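## 3. Gathering the demonstrations

### 3.1 Simulated workcell

All demonstrations used for training were gathered in simulation. The workcell is a copy of the bench at Prelgate on which we later ran the real trials, with a perforated board as the work surface and a small set of containers, tins and loose hardware placed on it. We built the cell in Tendano, an in-house simulator, and kept its default contact settings except for friction between thin metal parts, which we lowered after the first week of pilot runs.

Each episode starts from a layout drawn at random. The target object is placed first, then the basket, then the clutter. Layouts in which two objects overlap by more than a small margin are thrown out and drawn again. We did let objects rest against one another and partly on top of one another, since real benches look like that and a policy trained only on well-spaced objects did poorly in our pilot study.

The target in this paper is one of four flat containers. Two have plain lids and two have raised designs pressed into the lid. The raised designs matter mostly for the vision part of the model. Highlights on a pressed lid move as the wrist camera moves, and an early version of the grasp predictor took these highlights for edges of the object and closed the fingers too far in from the rim.

### 3.2 Operators and recording

Demonstrations were given by operators using a hand controller with six degrees of freedom and a trigger for the gripper. Operators saw the wrist view on a large monitor and a fixed overhead view on a smaller one. They were told to finish each episode in one smooth attempt if they could, and to let a failed grasp stand and try again if they could not. Episodes with one retry were kept. Episodes with more than one were marked and left out of the main training set.

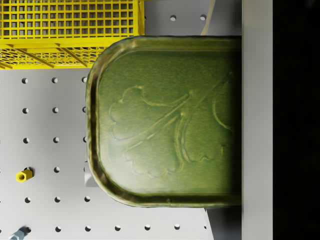 The hardest part of the task for new operators was judging depth from the wrist view. At close range a large lid fills most of the view and part of it is hidden by the gripper, so the operator has to work from the visible rim and from whatever holes in the board can still be seen. The spacing of the holes is fixed, and operators came to use it as a ruler. Hoi-yan Tu, who trained the operators, added a short practice block in which they lowered the fingers to a set height over a bare board and got a reading of their error after each try. We did not record the practice block.

Small loose parts, such as standoffs and fittings, were scattered on the board in half of the layouts. They are never the target. Their role is to make the policy ignore things that are close to the fingers but not part of the task. A standoff trapped under a rim can also tilt a flat container enough to spoil a grasp, and we wanted a few cases of this in the data.

### 3.3 Filtering

We recorded 3414 episodes in total. An episode was removed if the simulator reported a deep overlap between solid bodies, if the controller signal dropped out, or if the operator pressed the discard button. The remaining episodes were trimmed so that each begins at the first motion of the arm. We did not trim the ends. Operators tended to hold still for a moment after the release, and the policy needs those still steps to learn when to stop.

Labels for the phases of the task (approach, grasp, lift, place) were produced by a script from the gripper state and the height of the object. One annotator checked 80 episodes by hand. In most of the disagreements the script had marked the start of the lift too early, while the container was still sliding along the board. We added a height threshold and ran the script again over the full set.

### 3.4 Changes in appearance

Lighting, camera pose and surface color were varied at replay time, using the recorded joint positions. This let us produce up to 33 rendered versions of a single demonstration without asking an operator to repeat it. The shape of the objects was never changed during replay, as that would have made the recorded contacts wrong.

We varied lighting more widely than the other settings. Shadows cast by the gripper on a shiny lid were the largest visible difference between the simulated cell and the bench, and the policy from the October data, rendered with a single light, often stalled above the target. Section 4 compares the two sets using the same network and training schedule.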